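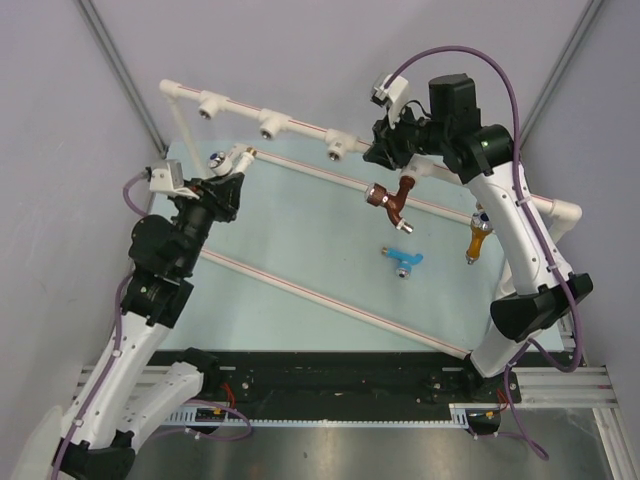 One reader objected that the Plenholm stage monitor mix is too quiet for live television sets. I tested the 4-channel model through 10 songs and found the level adequate, though the limiter cuts in early on backing vocals.

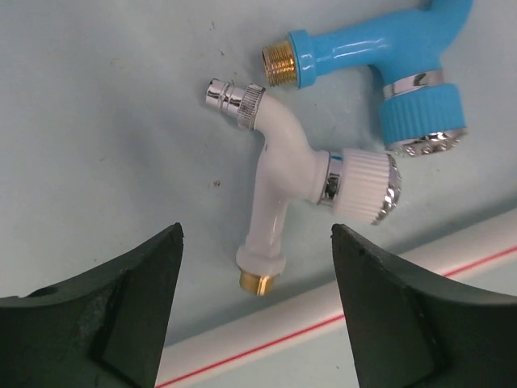

Switching between songs takes five seconds, which is slow for a medley. Battery life covered a full rehearsal and the broadcast.

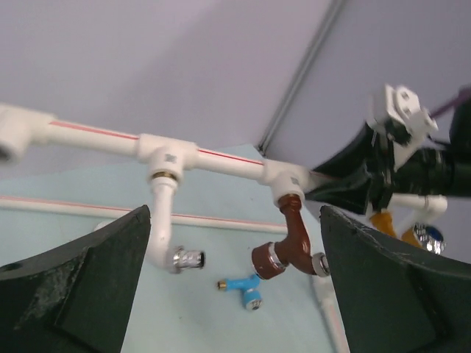 Channel labelling is the weak point. All the leads are plain white and get mixed up backstage. A thin red stripe along the length, as on the white water pipe, would do. Sound is good; the price of £758 is high.

Contact | © Bindby 2025 | Back to top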